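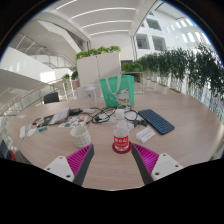

14 jul. 2020
Caderno de oficina – Projeto Wadora, equipe de manipulação

Pesquisar no caderno Buscar Limpar

Registra-se nesta entrada a revisão das regras de boa prática para demonstrações com a pinça manual em mesa de uso comum. O texto anterior, herdado do projeto Shirazi, tratava apenas de bancadas dedicadas e não previa objetos pessoais, cabos ou líquidos na área de trabalho.

1. Objetos com líquido. A garrafa será manuseada com a tampa rosqueada até o fim. A preensão far-se-á pela parte inferior do corpo, sobre o rótulo, com os dois dedos paralelos ao eixo vertical. Fica vedada a preensão pela tampa ou pelo gargalo. O limite para recipientes permanece em 400 g, conforme a tabela interna; acima desse valor, exige-se autorização escrita do responsável pela sessão.

2. Cabos e adaptadores. Os cabos podem permanecer sobre a mesa quando fizerem parte do cenário, desde que nenhum equipamento esteja ligado à rede. O operador não deve transportar recipientes por cima deles. O trajeto contorna o emaranhado, ainda que fique mais longo.

3. Posição de repouso. O porta-copos vermelho é o ponto de referência para a garrafa. Se a demonstração previr outro destino, este deve constar da ficha antes do início. 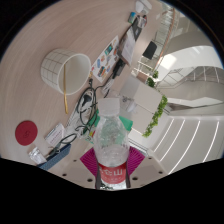
4. Velocidade e soltura. A abertura dos dedos só é permitida com a base do objeto inteiramente apoiada. Antes de afastar a pinça, o operador aguarda 2 segundos. A regra vale igualmente para o copo com estampa quadriculada, cuja orientação, em pé ou deitado, deve ser anotada na ficha.

5. Inserts dos dedos. Os inserts nervurados magenta devem ser examinados a cada 14 sessões. Havendo nervura rasgada ou faixa de contato descolada, substitui-se o par completo. A troca de um só lado altera a simetria do fechamento e compromete a comparação entre registros.

6. Descarte de registros. Demonstrações com queda, colisão ou toque involuntário em cabo não são apagadas – recebem a marca "irregular" e seguem para pasta separada. Esta redação substitui a do caderno anterior, que admitia a exclusão direta.

Pendências: a Jituslow ainda não respondeu sobre a dureza do material dos inserts. Falta também harmonizar o item 4 com o procedimento da Sanus, que adota espera de 4 segundos. Até decisão em contrário, mantém-se o valor desta entrada. Solicita-se aos colegas que anotem divergências na margem, com rubrica.

Entradas recentes
Limpeza das faixas de contato
Ficha de sessão – campos obrigatórios
Shirazi: regras para bancada dedicada
Consulta à Jituslow sobre inserts
Nomenclatura das pastas de registros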